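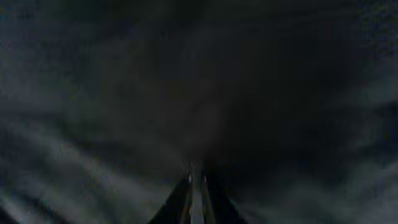

Lab 4: Comparing wrist cameras at close range

A wrist camera is most useful in the last few inches before a grasp, and that is also where it tends to fail. Exposure and focus are the two settings to look at first. Before you blame the controller for a missed pick, check what the camera had to work with. With a view this dark and soft, the two small glints near the fingertips and the pale edges down the inner sides of the fingers are the only features a tracker could hold on to. The rest is gray blur. A tracker locked on those edges knows where the gripper is and nothing about the part.

In this lab you will run the Cunix and Girkow cameras on the same arm, with the same two-finger gripper. Each camera gets 24 approaches to the test block, half with the bench lamp on and half with it off. Use the approach path saved as Grandham and do not edit it. Stop each approach at 80 mm and save one still, then close to grasp distance and save another.

For each still, write down:
Lamp on or off
Exposure setting
Whether the fingertips are sharp
Whether any edge of the block can be found

Leave auto exposure off for the first set. Turn it on for the second set and repeat.

Keep the gripper speed the same throughout. If the arm faults, clear it at the pendant and redo that approach from the start.

Tables are due 13th May. Read the Abubakar handout on lens focus before you come in.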